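Grade the Log, Then the Run
Opinion
Bianca Jitaru

The spring section of our manipulation course ends in May with a demo day, and every year the same argument comes back. Half the teams want to be graded on whether the arm completes the task. The other half, usually the ones whose arm did not, want to be graded on effort. I have taught the lab long enough to think both are wrong. A student team should be graded on its log.

The task this year is the toaster oven. Two arms, one table, one kitchen appliance that was designed for a person with wrists. Teams collect their own demonstrations by teleoperation, train a policy, and run it in front of the class. The handout calls for 60 demonstrations per team. Most of the work, and nearly all of the learning, happens before anyone trains anything.

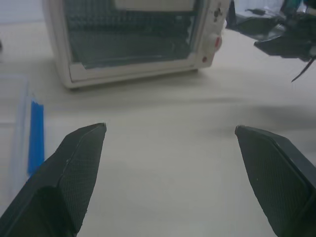 A wrist view carries very little context. Students who have spent two years on simulated scenes with perfect state tend to find this out in the second week. Contact happens at the fingertips, and the policy has to infer most of it from a few pixels and a joint reading. Team Heven understood this early and wrote down, for each demonstration, the approach angle and who was driving. Team Asitby recorded more data and wrote down nothing. When their policy began stalling in front of the oven, they had no means of separating a bad operator habit from a bad network. They retrained 3 times and learned nothing from any of them.

The door is a good case. Hinged glass is hard for a gripper to hold and harder for a camera to read. Whether the door is part of the task, and in what state it begins, is an engineering decision, and it belongs on paper with a reason next to it. 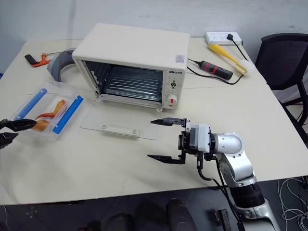

Bench setup with the glass panel laid flat in front of the oven and the rack exposed.

I am told that logs are clerical work and that demo day is what draws applicants. The second part is true. Our department has used the same demo reel for years and it fills the section. But a run lasts a minute or so, and one success on a table the team arranged itself is weak evidence. I would pass a team with no working policy and a log that explains the failure. I would hesitate over the reverse.

The usual objection is volume. Thongdee, the team with the largest set last year, finished with 1598 episodes and a policy that worked, and its members still cite this as proof that notes are optional. It proves that their operators were consistent. The next team to inherit the set, Nitex, could not say which episodes had used the old gripper pads and ended up throwing out most of it.

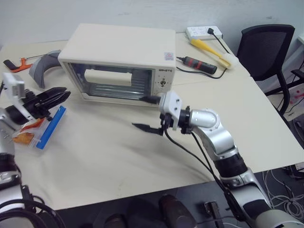 Both arms at the bench, the left gripper over the bag and the right in front of the oven.

My proposal to the department is modest. Put half the grade on the log, a quarter on the run, and a quarter on whether a second team can repeat the result from the written record alone. Cap the report at 2000 words. Require a start-state entry for every episode - door, rack, food, position of anything else on the table - and dock points for blanks. The teams will complain about the typing, and the lab hours will need to be extended past 6 p.m. to make room for the repeat runs.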